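Looking after Gripper 4

From the workshop pages of the Rindport newsletter, Oct 10, 2025
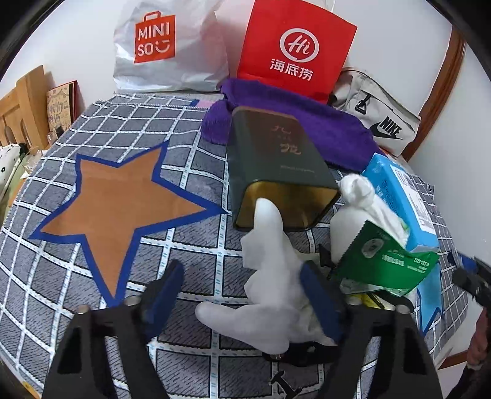 Gripper 4 on the plaid bedding, fingers open over the white cloth.

Every machine in the building has a maintenance plan in a binder except the one that gets used most. The handheld gripper has two fingers, a mount and a handle, and for a long time its maintenance plan was "wipe it if it looks bad." Several readers have asked what we do now. Mostly we tighten screws.

The handhelds came to us through the Lūse project, which is collecting household handling work: cloth, boxes, tins, bags, and all the other things that live on a bed when a bed is being used as a table. Gripper 4 has the highest count of the set, with 2414 recorded grasps since March. It also has the thickest repair log, and the two facts are related.

Pads first. Each finger carries a dark blue pad along its inner face, and the pads do all the touching. Cardboard is hard on them, particularly a box with a torn, serrated edge, which will leave a neat row of nicks if you close on it at the wrong angle. Cloth does no damage at all but sheds lint, and a linty pad slides off a tin as if the tin had been buttered. We wipe both pads with a damp lint-free cloth every 90 grasps and let them dry before the next run. Please do not use the spray from under the sink. It smells of lemons and leaves a film, and we lost most of an afternoon to it.

When a pad is worn, replace both. The temptation is to swap the bad one and keep the good one, in the name of thrift. A new pad facing an old one closes off-center, and you will spend the money you saved on recalibrating. Peel slowly from the tip, clean off the old adhesive, press the new pad down from the mount end outward, and leave the tool alone overnight. Leaving the tool alone is the step people find hardest.

Next, the screws. The small metal ones at the upper joint of the finger work themselves loose by slow degrees, and the first sign is a faint click on opening. The second sign is a finger that wags. Use the short driver from the Semov kit and stop when you feel resistance. The long driver gives you enough leverage to strip the head, as Gripper 2 can testify. A dab of the removable thread locker goes on at every second tightening. If you can't remember which tightening you're on, look in the log, and if it isn't in the log, you know whom to blame.

Alignment comes after any work on pads or joints. Open the fingers fully, set the tool on the flat plate and check that both tips touch at once. Close them on the gauge strip. You should feel the same drag on each side. If one side slips free, loosen the joint, nudge the finger and start over. This takes a few minutes if you are patient and most of a morning if you are not.

The view needs checking too. Our lens is very wide, so straight lines come out bent, and the lines on a plaid sheet come out bent like barrel hoops. That curve belongs to the lens and no amount of cleaning will remove it, though two people have tried. What you want to confirm is that both fingers appear in the lower part of the picture and that the central mount sits between them at the bottom. If it has drifted to one side, reseat the camera and run the Brallimance calibration again. Save the result under a new name. We have one file called "final" and another called "final good," and they disagree.

Last, a test on real clutter. The gauge strip is a very polite object and tells you little about daily life. We like a crumpled cloth, a tin tipped on its side and something knotted, all on a soft surface that gives when you lean on it. Close on the cloth first. A gripper that can pick up a loose fold without pinching the sheet underneath is ready to go back on the hook.

Spare pads are in drawer 1415, behind the cable ties. The drawer sticks, and it is not on anybody's maintenance plan. Sign for what you take, put the short driver back in its slot, and write down the grasp count before you reset it.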